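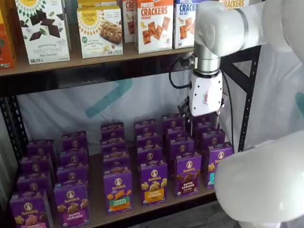 Purple boxes grouped together below, crackers and bars in a row above.

Home Recipes Pantry & Storage About
Search this site... Go

How to Set Up Snack Shelves You Can Keep Up With

I get more mail about snacks than anything else on this site (over 80 notes since July, bless you all), so let's go through it slowly. You'll want a sturdy shelving unit, a damp cloth and a free hour, and maybe a cup of coffee.

Start by taking everything down and wiping the wood. Put all the boxes on the table and sort them by kind – crackers with crackers, bars with bars, cookies with cookies. Check the dates while you're at it and pull anything stale.

Whatever you buy the most of gets the lower shelf, all to itself. Stand the boxes in straight rows, running front to back, every one facing out. When you shop, slide the old boxes forward and put the new ones behind.

The upper shelf is for the mixed things, your Simple Mills thins and your pretzel crackers and so on. One row of fronts across is plenty, and you may tuck a spare behind if there's room, though I do forget about mine back there!

My friend Mal-soon Bang pins a piece of cloth across the back of her shelves, and I've come around to it. A pale cloth makes the gaps easy to spot before you write your list.

Leave yourself some space above the boxes so you can reach the back rows without knocking the front ones over. Then go through it all again next month.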